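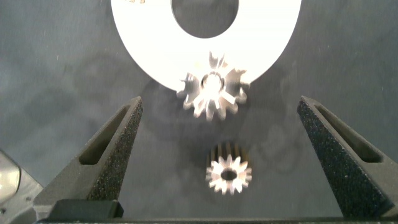 Vorley Gear Train Kit, bench set: a review after three months

Vorley sells this kit as a way to learn gear ratios with metal parts instead of the colored plastic ones most of us had at school. I bought it for my own bench and for an evening class I help with in Olville, where adults come in to learn basic machine repair. It has been used most weeks since, so I have a fair idea by now of what is good about it and what isn't.

The short version is that the gears are very good, the disks are fine, and the tray and the booklet are poor. If you only want the gears, you can buy them separately from the same company and save yourself some money.

What you get

The kit has metal spur gears in several sizes, flat white disks with a hole through the middle, a bag of steel shafts, a bag of collars with set screws, a hex key and a drilled base plate. There is also a printed booklet and a foam tray. The disks slip onto the shafts behind the gears, and you use them as dials. You put a pencil mark on the rim, turn the small gear by hand, and watch how far the mark on the other shaft moves.

The gears

These are the reason to buy it. The teeth are cleanly cut and I have found no burrs on any of them. The larger gears are narrow across the face. The small ones are longer in the body for their size, more like a pinion, and that helps a lot when you are setting things up, because the big gear can sit anywhere along those long teeth and still run properly. With the last kit I used, from Ristić, both gears were the same thickness and you had to line them up exactly or they rode half off each other. Beginners lost a lot of time to that.

The bores are consistent. Every gear I tried went onto its shaft with light finger pressure and came off again without tools. After three months the fit on the most used pinion has loosened a little, but it still runs true once the collar is snug.

The metal is bright and shows glare under a bench lamp. It sounds like a small complaint, but counting teeth is half of what you do with a kit like this, and under a strong light the tips and the gaps run together. I ended up moving my lamp off to the side. One of our students, Markos Petridis, puts a dot of marker on the first tooth before he counts, and that works well enough that I now tell everyone to do it. The ink wipes off with alcohol.

Size is not marked on the gears. I think it should be. A tooth count stamped on the hub would save a lot of sorting.

The disks

The disks are flat and light, and the ones in my set spin without a wobble you would notice. Pencil shows up well on them and rubs off with an eraser. Ballpoint does not come off, so keep pens away from them. They pick up fingerprints and smudges near the rim, and a damp cloth takes care of most of that.

I would have liked degree marks, or at least a line at each quarter turn. Vorley sells a marked version for more money. I made my own with a protractor and a fine pencil, and it took one evening for the whole set. They are good enough for class.

The disks are also handy for something the booklet doesn't mention. If you lay one flat on a dark bench and set a gear on it, the outline of the teeth is easier to see than it is against a gray surface. I use one that way when I am checking for a damaged tooth. You do have to watch the glare, as the disk is bright too.

The base plate and shafts

The plate is heavy enough to stay put while you turn the gears by hand. The hole spacing suits most pairs in the kit, but two of the combinations listed in the booklet mesh too tightly and grind. I asked Vorley about this in March and they told me a new plate was planned. I haven't seen one yet.

The shafts are straight and have stayed that way, including the one that went off the bench onto a concrete floor. The set screws in the collars are soft. I rounded one with the hex key in the box, and it was not much force. Buy a better key, and go easy.

The tray and the booklet

The foam tray is cut for each gear, which looks tidy when you open the box. The cutouts are too tight for the small gears and too loose for the large ones. Turn the box on its side and the large ones end up in a pile. I gave up on it after a few weeks and moved everything into a parts drawer from Prirnora, with the gears in one section and the disks standing on edge in another.

The booklet is thin and the drawings are small. It explains a simple pair well and then jumps to a compound train without much in between. Our class skips it and works from handouts.

Wear

For one test I ran a small motor on a large and small pair for around 700 turns of the large gear, with a drop of light oil. There was a faint polish on the tooth faces afterward and nothing else I could find. Vorley does not sell this as a powered kit, so I wouldn't build anything around it that has to run all day.

Who it suits

Adults and older teens who want to handle real gears will get good use from it. It is too fiddly for young children, and the tooth tips are pointed enough to be unpleasant if you lean your palm on one. If you teach a group, get two sets — one will keep a pair of people busy, and everyone else ends up watching.

Good: the gears, the bores, the shafts.
Fair: the disks, the base plate.
Poor: the tray, the booklet, the hex key.

I would buy the gears again. I would skip the boxed set unless it was on sale.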